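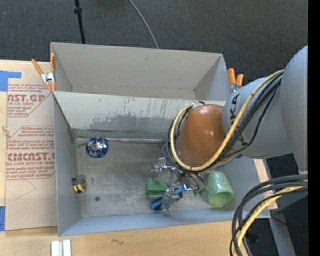 Werken, Monday, June 4, 2018

In by seven. Kettle, logbook, then straight to the bin cell. The counter read 3931 picks since the October service and the arm had stopped overnight with a protective stop on the wrist joint. No one had touched it. I read the fault off the pendant, wrote it down and cleared it, and it came back on the second slow move.

My guess was the cables before anything else. The yellow one and the black bundle run down the arm together and loop around the orange-brown cap above the gripper, and if the loop is too short it pulls when the last joint turns past a certain point. I jogged the wrist by hand through its range at the lowest speed and watched the loop. It went tight well before the joint limit. Cut two ties, fed a bit of slack down from the next link, put new ties on with the tails facing away from the bin. Jogged it again both directions. No stop this time.

The trouble with extra slack is that it bulges out to the side and can catch on the divider when the gripper goes in low. I took the arm down over the front compartment a few times with the usual objects in there, the tape measure, the green cup and the rest, and it cleared. I don't love it. A proper sleeve would be tidier. There is one on order from Shehu but the last order from them took up to 4 weeks.

Checked the clamps next. Both of the orange-handled ones were holding, though I moved the left one a touch so it sits square above the divider. When the bin shifts, every pick is off by the same amount and people blame the gripper. The divider itself is getting ugly. It has a dark worn patch low down and streaks along the top, and the floor of the bin is all scratches. None of it affects the grip. The floor might matter for the vision later on, as the dull middle and the lighter front don't read the same. Left a note about it in the log.

The acrylic sheet is still on the table next to the bin with its paper on. It is meant for a guard on the left side and I have not cut it. The jigsaw blade I had was the wrong pitch. Need to ask at Trosia if they will cut it to size, and take a drawing in this time.

After lunch I did the fingers. Cleaned the joints with a dry cloth, put a drop of oil on the pivots, tightened the one fitting that always works itself back. Opened and closed it on the cup until I was satisfied. Then re-zeroed the tool and ran the short program, number 1513, start to finish at half speed. It completed with no faults. Ran it again at full speed and the same.

To do: spare ties, sleeve, blade or Trosia, copy the new joint limits onto the Stukeck backup drive. The battery in the pendant clock is going too, it lost several minutes over the weekend.

Locked up at ten to five. Left the arm powered down and the logbook open at the cable page.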